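The last tenants of the shared kitchen

When the bakery on Haslam Street closed, the building stood unlet for two winters. Derek Dobson, who had driven its delivery van for most of his working life, still had a key. He used to go in and run the taps so the pipes would not freeze. The owner knew and let him get on with it.

The place is now called Pellico, after the family that ran the bakery, and it is a kitchen that people rent by the hour. There are 30 regular tenants. One makes pickles. One cooks lunches for a day centre. A father and daughter boil sweets on weekday evenings and leave the windows sticky. Most of them began at home and ran out of room.

Noemí Olvera was the first to sign. She had been selling tamales from her flat, steaming them in batches on two rings, and her neighbours had begun to complain about the damp on the landing. At Pellico she could do in one morning what had taken her three days. She paid for four hours a week and used every minute.

"I used to write my list on the bus," she says. "If I forgot something I had to go without it, because going home for it would cost me half the session."

Renting by the hour changes how people cook. Dough that needs to rest is made at home and carried in under a cloth. Onions are peeled the night before. Anything that can be cooled somewhere else is cooled somewhere else. The tenants who last are the ones who learn to plan backwards from the moment they have to hand over the bench.

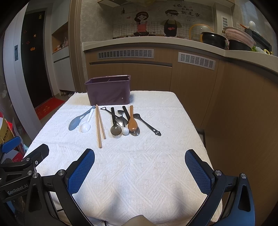

The rate is set in two bands. Mornings are dear and late evenings are cheap, and the hours after ten at night go for less than half the price of the hours before noon. Olvera moved to nights in her second year, when her son was old enough to be left with his aunt. She says the work is easier then. The street is quiet and the big oven is usually free.

The oven is the reason many of them came. It is a Pornik deck oven, bought second-hand by the bakery and never moved, as the back wall was built up behind it. It takes 80 loaves at a time. It also takes a long while to heat, so the tenants have learned to share. Whoever books first lights it, and the others follow on as the temperature drops: bread, then pies, then meringues, then trays of sliced apple left in overnight.

Dobson keeps the rota. He does it on paper, in pencil, on a clipboard by the door. There was an attempt to move it to a website, which lasted until June. People booked the same bench twice and then argued about it by email – at least with the clipboard, he says, they have to argue in person.

What gets left behind

Small things are the main trouble in a shared kitchen. Knives wander. Lids part from their pots. Each tenant has a locker, but a locker does not hold much, and the things used most are the things most often left out to drain. Some people mark theirs with tape or nail varnish. Others give up and treat the common drawer as their own.

Twice a year Dobson clears everything out and lays it on the benches to be claimed. At the last clear-out he wrote up a list of 104 items, and most had gone by the end of the day. The rest went to the charity shop on Zollatby Road, where Olvera once bought back her own sieve. 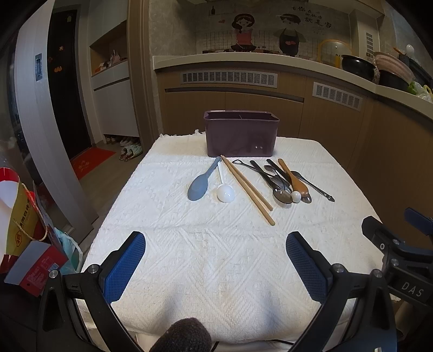
Moving on

Tenants leave for two reasons. Either the business does well enough to need its own premises, or the sums stop working. Dobson does not keep a tally of which is which. The pickle maker has been looking at a unit by the ring road and putting off the decision, partly over the rent and partly because she would miss having someone to taste the brine.

Olvera has been asked many times when she will open a café. She has looked at three sites and turned them all down. A café would mean staff, a long lease and being open when there is no one in. At Pellico she knows what each night costs before she switches on the light. She has her orders, her two steamers and a bench near the window, and she has booked it through to the spring.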